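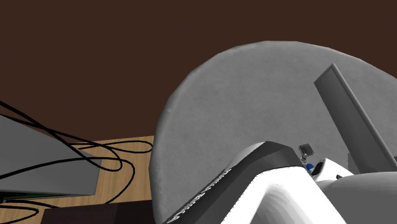
3. 設置と初回の使いかた

この章では、布用スチーマー Fendell を箱から出して、最初の布を仕上げるまでの手順を説明します。カーテン、衣類、テーブルクロスのいずれに使う場合も、準備は共通です。お手入れの方法は第5章、故障かなと思ったときは第7章をご覧ください。

3-1 設置の前に

本機の消費電力は800Wです。壁のコンセントに直接差し込んでください。延長コードや電源タップは使用できません。電子レンジや電気ケトルと同じ回路で使うと、ブレーカーが落ちることがあります。

本体の質量は水を入れない状態で640gです。片手で持てますが、水を入れたあとは重心が後ろに移ります。初めて使うときは、水だけを入れて電源を切ったまま、持ちかたを一度確かめてください。

注意
・スチームは高温です。吹き出し口を人や動物に向けないでください。
・着たままの衣類には使用しないでください。
・床にコードがある場所では、歩く範囲からコードを外し、壁ぎわに寄せてから作業を始めてください。
・お子さまの手の届くところに置かないでください。電源を切った直後も同様です。

3-2 水を入れる

1. 電源プラグが抜けていることを確認します。
2. タンク後部のつまみを下に押し、タンクを手前に引き抜きます。
3. ゴムのふたを開け、目盛りの上限まで水道水を入れます。上限は200mlです。
4. ふたを閉め、タンクの外側についた水滴を拭き取ります。
5. カチッと音がするまでタンクを本体に差し込みます。

注記:ミネラルウォーター、香料入りの水、のり剤、柔軟剤は入れないでください。吹き出し口が詰まり、保証の対象外となります。井戸水をお使いの地域では、市販の精製水と水道水を半分ずつ混ぜて使えます。

3-3 電源を入れる

1. スタンドを平らで安定した場所に置き、本体を立てます。
2. 電源プラグを差し込み、電源ボタンを長押しします。表示灯が赤く点滅します。
3. 表示灯が緑の点灯に変わったら準備完了です。
4. 布から離した位置で吹き出し口を下に向け、レバーを数回引きます。初回は水滴が混じることがあります。不要なタオルなどで受けてください。

満水で連続してスチームを出した場合、使用できる時間はほぼ6分です。大きな布を仕上げるときは途中で給水が必要になります。給水のたびに電源を切り、プラグを抜いてください。

初回に限り、樹脂のにおいがすることがあります。窓を開けて使用してください。数回使ってもにおいが消えない場合は、使用を中止してお買い上げの販売店にご相談ください。

3-4 布の種類を確かめる

布の取扱い表示を見て、下のとおりに切り替えスイッチを合わせます。

綿、麻:強
ポリエステル、混紡:弱
毛、絹:弱(必ず当て布をする)
アクリル、皮革、ビロード、防水加工の布:使用できません

表示のない布は、裏側の目立たないところで試してください。試したあとは布が冷めるまで待ち、縮み、変色、てかりがないかを見ます。濃い色の布では、乾いてから輪じみが出ることがあります。

3-5 テーブルクロスを掛けたまま仕上げる

クロスは、テーブルに掛けた状態でしわを伸ばすと、たたみ直しの折り目が残りません。円形のクロスの場合は次の順に進めます。

1. テーブルの上の物をすべて下ろします。
2. クロスの中心をテーブルの中心に合わせ、床からすそまでの高さが一周そろうように引いて調整します。
3. 天面に弱のスチームを当てます。吹き出し口は布に触れさせず、中心から縁に向かって動かします。
4. 垂れた部分は、すそを片手で軽く下に引きながら、上から下へ当てます。引く手には付属の手袋をはめてください。
5. ひだの山をつぶさないように、ひだの内側から外側の順に仕上げます。
6. 天面に手のひらを当て、湿り気がなくなるまで物を置かずに待ちます。 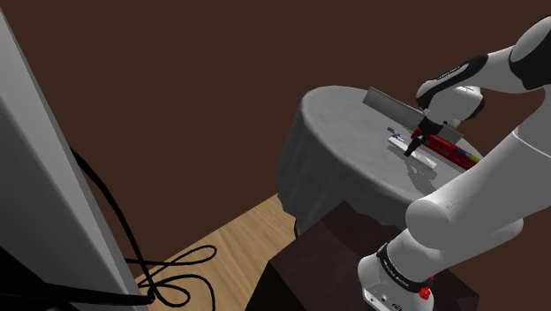
7. すその長さをもう一度見て、ずれていれば直します。

注意
・塗装やニスで仕上げた天板は、スチームで白く曇ることがあります。クロスの下に厚手のフェルトを敷いてください。ガラスの天板では、一か所に当て続けないでください。
・テーブルのそばに電気製品があるときは、スチームがかからない位置に移してから作業してください。

注記:別売の幅広ノズル Arkedby を取り付けると、天面の作業が早く済みます。ひだの部分には標準ノズルのほうが向いています。ノズルの交換は、必ず本体が冷めてから行ってください。

3-6 使い終わったら

1. 電源ボタンを長押しして表示灯を消し、プラグを抜きます。
2. 本体をスタンドに立て、十分に冷まします。
3. タンクを外し、残った水を捨てます。ふたは開けたまま乾かします。
4. 吹き出し口の水滴を乾いた布で拭き取ります。
5. コードをゆるく輪にして、付属のバンドで留めます。本体には巻きつけないでください。

水を残したまま保管すると、タンクの内側にぬめりが出ます。冬の間、暖房のない物置などに置く場合は凍結のおそれもあります。2月ごろまで使わないことがわかっているときは、箱に戻して室内で保管してください。

付属品の手袋とバンドは消耗品です。追加のご注文には、保証書の裏面にある部品番号をお使いください。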